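Read all of Section 3 before connecting the unit to the power supply. The Derkasell label printer is supplied for use with the Okham records system and is set up once at each branch office. Keep the packing material until the first test label has been accepted.

## 3.1 Before you begin

The printer requires a flat, level surface and a grounded outlet. It must not share an outlet strip with a heater, a fan or a paper shredder.

1. Remove the tape from the lid and from both sides of the label door.
2. Lift the lid until it locks in the upright position.
3. Take out the foam insert. Do not pull on the ribbon arm.
4. Close the lid with both hands until it clicks.

**Note:** Units shipped through the Tierney warehouse carry a second strip of tape under the paper guide. The printer will report a jam if this strip is left in place.
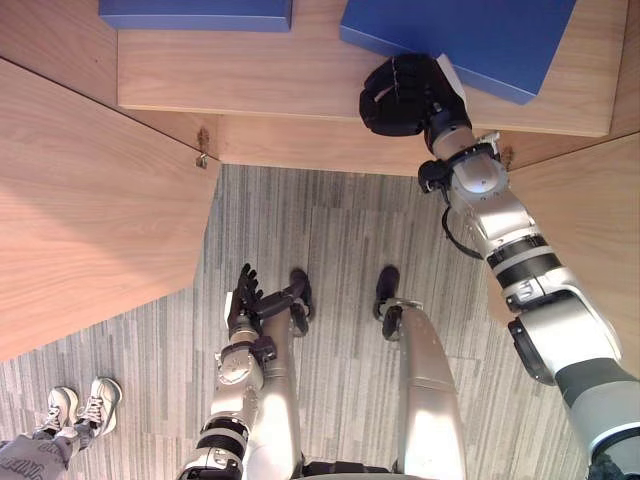 ## 3.2 Loading the label roll

Use only Grosach 900 rolls. Other rolls may fit the holder, but the sensor will not read the gap between labels correctly.

1. Press the green release tab and open the label door.
2. Place the roll on the holder with the printed side of the core facing left.
3. Feed the loose end under the guide and pull it forward until three labels extend past the cutter.
4. Slide the guide against the roll. The roll should still turn freely.
5. Close the label door.

**Caution:** The cutter is sharp. Keep fingers clear of the slot whenever the label door is open.

The status light turns solid green when the roll has been accepted. If the light flashes amber, open the door and repeat steps 3 through 5. 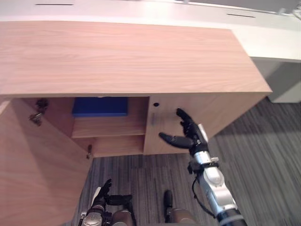

*Page last changed: February*

## 3.3 Connecting to the records system

The branch administrator must be signed in to Okham before the printer is turned on. Staff accounts cannot add a device.

1. Connect the gray data cable to the rear of the printer and to the workstation.
2. Turn on the printer and wait for the status light to stop blinking.
3. In Okham, open **Settings**, then **Devices**, then **Add Printer**.
4. Select *Derkasell Label* from the list and enter the branch code.
5. Choose **Save**. Do not close the window until the confirmation message appears.

If the message "Error 169" is displayed, the branch code was not recognized. Check the code against the letter of issue and enter it again — spaces and lowercase letters are not accepted. After three failed attempts the device page locks and must be reopened by the regional office.
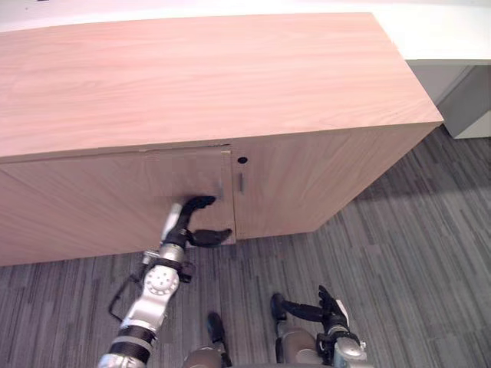
## 3.4 Printing a test label

1. Select **Print Test** on the device page.
2. Compare the label with the sample on the inside cover of this manual.
3. If the text is too light, raise the darkness setting by one step and print again.
4. If the text runs off the label, return to Section 3.2 and adjust the guide.

Attach the accepted test label to the installation form and keep the form with the branch equipment records. Labels printed before the form has been signed should not be applied to files.

**Note:** The darkness setting returns to its factory value after a power failure. See Section 5 for instructions on saving branch settings.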